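December, cell 4, afternoon

Spent most of today on the handling rules, which I keep promising Isla and keep not writing. We have 831 demos in the Kellau set now and I went back through the notes column for all of them. What a mess! Half the remarks are things like "odd start" or "see Oduor", and I'm the one who wrote a good few of those. So before we record any more, here's what I think we should all be doing. Scribble on it if you disagree.

Reset rule first. Both fingers open, arm at the home pose, hands out of the area before anybody presses record. I know the arm is slow and soft in teach mode and it feels silly to step back every time, but Oduor Mohamedi caught me leaning over the table with the thing live last week and he was right to yell. Enable switch goes off whenever someone reaches in. Even for one strawberry.

Second, placement. We've been getting lazy and putting things back where they came from (me again), and then the policy learns the table instead of the task. Move the plate. Turn the colander. Let the small food lie where it lands, as long as the arm can reach it. If an object goes on the floor, stop the episode and mark it void - please don't rescue it halfway through and carry on.

Third, the wrist view. Isla Lockyer wants a look at the live wrist picture before every block, and I'm with her. Fingertips should both show at the bottom, and you want some clear table between them. If a fingertip is missing, the mount has slipped and the whole block is suspect. I found one block in the old Dreltis batch like that and had to throw out 100 episodes, which hurt.

Printed a wrist still to tape next to the checklist, so there's something to compare against:
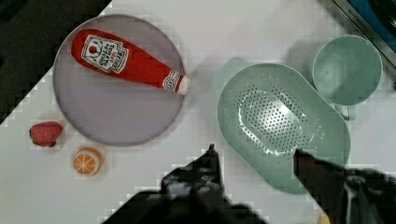
Wrist view, both fingertips in. Ketchup on the plate, strawberry and orange slice on the table, green colander and cup over to the right.

Naming, while I'm at it. Use the object list and nothing else. It's "ketchup bottle", never "sauce" or "red thing", and the cup is "cup" even though Athumani's list calls it a mug. I counted some 3676 labels across all the projects and the spelling of "colander" alone made me want to go home.

Still open:
- speed cap for teach mode, Oduor has a number he likes but wants to try it with the heavier gripper on
- who signs off a voided block, me or whoever recorded it?
- Skerkent still haven't sent the new e-stop cover, chase them

Oh, and the spare wrist cable is in the second drawer now. I moved it.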